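The Late Wash

by the Sturnorside writing group, Friday table

The machine had come with the flat. It was a big silver thing with a round door, and the landlord had written its name on the inventory as Vukano, heavy, do not move. She had not moved it. She had lived with it for two years and it had never given any trouble until the week her mother's things arrived.

They came up the stairs in eleven boxes, all marked Kovačević in thick pen, and most of them were not worth the carrying. There were saucepans without lids and a clock that had stopped. The last box was linen. It had been in the garage at Sturnorside all winter and it smelled of the garage, of oil and old newspaper, and when she lifted the top sheet the smell came up with it and got into the curtains.

She decided to wash the lot. She made a cup of tea, took the basket down from the wardrobe and began sorting on the floor. Whites went by the window and darks by the door. Her mother had been strict about this. A black sock in with the sheets was talked about for days, and the sheets were brought out to visitors as evidence.

By six o'clock the piles were done and she was tired of them. She put the first white load in, turned the dial and sat down on the step between the kitchen and the hall, where the draught was. The drum went round. She had 300 pounds in the bank until the end of the month and she thought about that for a while, and then about the letter from Plurnument, which was still on the table under the fruit bowl.

Plurnument was the firm clearing the house. They had offered 3000 for the contents, all in, and she had until Monday to say yes. Her brother thought she should take it. He had rung twice to say so. He had not offered to come and look at the contents himself, and when she asked him whether he wanted anything he said he wouldn't mind the barometer.

The first load finished. She hung it over the doors and put in the second, and somewhere in the middle of that she fell asleep against the wall with the cup in her lap.

When she woke the kitchen was quiet and the street lamp was on. Her neck hurt. She got up, opened the machine and pulled, and what came to her hand first was black.

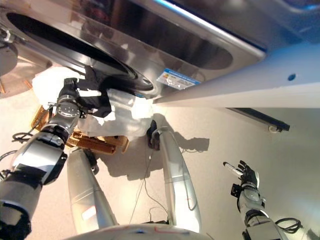

She said a word her mother would not have liked. Then she stood there, holding on to it, and did not pull any further for a moment. She knew she had sorted them. She had done the darks by the door and the whites by the window, and she had been careful, and still there it was in among the white with everything twisted round it.

She took it to the light. It was not hers. It was a man's thing, soft and worn thin, with a darn near one edge in thread that didn't match. She knew the darning. Her mother did it with the stitches too tight, so that the cloth puckered and you felt it when you walked. It must have been folded inside a pillowcase when it went into the box, and it must have been inside the pillowcase in the cupboard before that. Her father had been dead nine years.

She looked at the white things then, expecting the worst, and spread the nearest one across the table on top of the Plurnument letter. She went over it from one end to the other with her glasses on. It was perfectly white. She did the next, and the next. There was a tea stain on one of them that had been there since she was at school. Nothing had run.

All those years of sorting, she thought. All those sheets held up to the window.

She rang her brother, though it was late. He picked up on the fifth ring and she could hear the television behind him. She told him she had washed a black sock with the whites and nothing had happened. He said was that why she was ringing. She said yes. He was quiet, and then he turned the television down and asked which sheets, and she told him the ones with the blue corner, and he said he remembered those, he had been made to sleep in the bath once when those were on the line.

They talked for nearly an hour. He did not mention the 3000 and neither did she. He said he might come over on Sunday, if the trains were running, and have a look in the garage.

Afterwards she went back to the kitchen. The machine was still open and the rest of the load was still in it. She didn't feel like hanging anything else up at that time of night. She gathered what was left of the darks by the door, a small pile, and thought about it, and put them in on top.
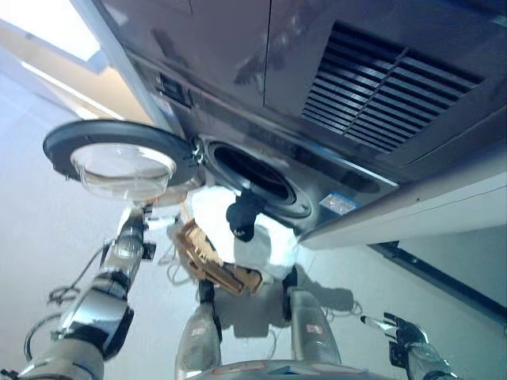

Her mother would have had to sit down, the woman downstairs said, when she heard about it on the landing in the morning. She herself had been putting everything in together since 1986, school shirts, football socks, the dog's blanket, and the only thing she had ever ruined was a red jumper that was ugly to begin with. But she wouldn't have done it with old linen. Old linen you couldn't get any more. You could pay 100 pounds for a pair of sheets in town and see your hand through them.

She asked whether there was any going spare.

There was, as it happened, and they carried it down between them, four sheets and a bolster case, and had coffee. The sock stayed upstairs on the radiator. By Sunday it was dry, and she put it in the drawer by itself.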